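Liltix Bench Kit - Frequently Asked Questions

What do I get with the Bench Kit?

The simulation package, the scene library, the task editor and a year of updates. The scene library has 41 tabletop layouts, each with its own props, walls and lighting, and you can mix and match them as you please. You don't need a real arm to start. Plenty of our users build a whole set of tasks on a laptop first and worry about hardware months later (or never!).

How much does it cost?

The kit is $599 for one lab or classroom, with no limit on the number of people using it inside that group. Schools and hobby clubs get $200 off. Write to us before you order, as we can't apply the discount afterward.

Can I see what the gripper is doing close up?

Yes, and this is my favorite part of the kit. Every scene comes with a wrist view as well as a room view, and you can switch between them or record both at once. The wrist view is where you find out whether your grip is any good - a few degrees of tilt that look like nothing from across the room are plain as day up close. 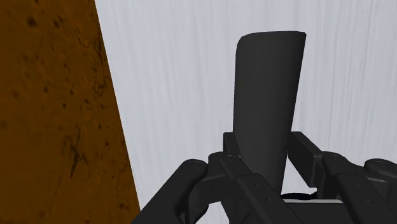
Liltix User Support / Bench Kit Team

Does the wrist view slow things down?

A little. If your computer struggles, record the room view first, save the run, and play it back with the wrist view turned on. The saved run keeps every joint position, so you lose nothing by doing it in two passes.

Why are the tables and walls so strange?

Because real rooms are strange! The kit can change the surface of nearly anything: walls, tabletops, blocks, backgrounds. One run might have a plain gray wall and the next one a cracked orange one. If you are training a model, you want it to pay attention to the thing it's picking up and to stop caring about the paint. You can turn this off under Scene > Surfaces, and we suggest you do so for your very first task, just to keep things simple.

How many runs do I need before a model learns something?

It depends on the task, so treat this as a place to start. For one pick-and-place job with a single object, try 200 runs and look at the results before you record more. If the arm keeps missing on one side of the table, record more on that side. Piling on extra runs everywhere takes longer and usually helps less.

Can I put clutter on the table?

Please do. The Clutter slider goes from bare to very busy, and you can also drag props in by hand. I like a crowded table, with small things sitting right next to the target so the fingers have to come down carefully.
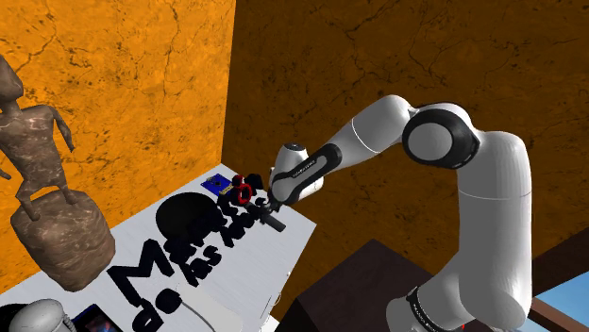 Go easy at first, though. Start with a few props well away from the target, get a clean grip, then move them closer one at a time. When a run goes bad you'll know which prop caused the trouble, and you can save that layout as its own test.

Can I bring in my own objects?

Yes. The importer takes common mesh formats, and there's a button to set the size and weight. Thin parts are the usual headache: if the fingers pass right through your object, open the Contact tab and rebuild its collision shape. That clears up most cases.

What is Nidus, and do I need it?

Nidus is our add-on for sharing runs between computers. A team of one or two can skip it. If several people are recording for the same project it's a real time saver, with all the runs sorted by task and by person.

Will my old Jano files open?

Task files, yes. Jano scene files need the converter, found under File > Bring In. Lighting doesn't carry over yet, so you'll have to set that again by hand. Sorry - we're working on it.

Is there someone I can talk to?

There is! Uthai Khunthong runs an open help session online every Sunday, and you're welcome to drop in with a broken scene or a half-baked idea. For anything longer, use the Help form inside the kit and attach the saved run, since we can replay exactly what you recorded.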